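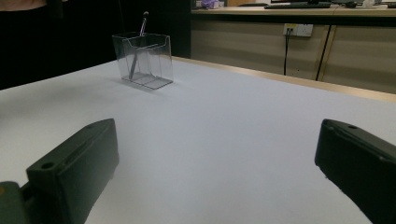
Stick drift first, it's what most of you write in about. Character walks left by himself, camera creeps up, menu scrolls. Before you buy a new controller, clean the old one. Unplug it or pull the batteries. Work on something pale — a white tabletop is ideal for this, the little black screws show right up. Dark wood, you will lose one. Push the stick all the way over, one short blast of air under the skirt, rotate, again, all the way round. Then a drop of isopropyl on a swab, run it around the base of the ball, work the stick in circles for a minute. Let it dry 15 minutes. Recalibrate in the console settings. Still drifting? Do it once more, then think about a new stick module.

**Alcohol.** 70 percent is OK for shells and grips. For anything with a circuit on it get the stronger stuff. Never pour. Swab or cloth, damp, done.

**Sticky buttons**

Soda, usually. Wooden toothpick round the edge of the button first, dry, get the crud out. Then swab. Press it a couple dozen times while its wet. If it's still gummy the shell has to come off, and then:

- Phone picture before every layer. Yes every layer.
- Screws go in an egg carton, one cup per step, left to right.
- Triggers have springs. Open it face down, slowly, over a towel.
- Ribbon cables lift at the latch. Don't yank.
- Right screwdriver. The wrong one will chew the head on the first turn and then you're drilling.

I use a cheap Groson set, lives in the drawer with the batteries. The tips have rounded a bit after two years, no complaints really.

**Rubber grips gone tacky**

That's the coating breaking down. Wiping with water does nothing. Baking soda and a few drops of water, make a paste, rub with your thumb, wipe, repeat. Keep it out of the seams. The grip will look duller after and feel fine. My old Fornard pad took two rounds, about an evening with the TV on.

**Dust in the console**

Every couple of months, more if you have a dog. Power off, unplug, wait. Vacuum *near* the vents with the brush head, not jammed on them. If you use canned air hold the fan still with a skewer so it doesn't spin up. Can stays upright, tilt it and you spray cold liquid all over. Leave 5 inches clear behind and on both sides when you put it back. Not in a closed cabinet. Not on carpet. Had mine shut off three times in August before I moved it off the rug, felt pretty dumb.

**Old cartridges**

Don't blow in them. I know. We all did. Swab, isopropyl, wipe the contacts along their length, flip to the dry end, wipe again. Gray on the swab is normal. Keep going till it comes out white. A white pencil eraser will take off stubborn spots, go lightly, brush the crumbs out after.

**Scratched discs**

Wash first, half of them are only dirty. Dish soap, lukewarm water, fingers. Dry from the center straight out to the edge, never round and round. Light scratches sometimes come up with plain white toothpaste (no gel, no crystals), same direction, rinse. Deep ones, or anything you can see through from the label side — give up. Sandamali Miah emailed to say her local library has a resurfacing machine and does game discs for a couple bucks. Worth a call to yours.

**Cables**

Loop, don't wrap tight round the controller. Everbody does it and that's where they break, right at the plug. Hook and loop ties, cut short. Label both ends, masking tape and a marker is fine. HDMI that cuts out when you bump the table: try the other port before you blame the cable.

**Headset pads**

Flaking black bits on your ears? New pads, the flaking won't stop. Measure the old ones across, the outside edge. Most pull off and stretch back on, start at the bottom and work round with a plastic card. Thambiah sells them in pairs, Pleltudel has the oval kind if yours are odd. Velour is cooler, leaks more sound. Your call.

**Batteries**

Take them out of anything going in a closet. White crust on the springs = vinegar on a swab, let it fizz, wipe, then alcohol, then dry. For built-in packs, charge to about half before storing and top up a few times a year. If the shell is bulging stop using it and take it to battery recycling, don't poke it.

**Thumbstick caps**

Worn smooth? Slip-on covers, cheap. Wash your hands before putting them on or they slide. A tiny dab of hairspray inside helps them stay put, take the cap well away from the controller to spray it.

Cabinet fans and the noise question next time, I've got a pile of mail on that one.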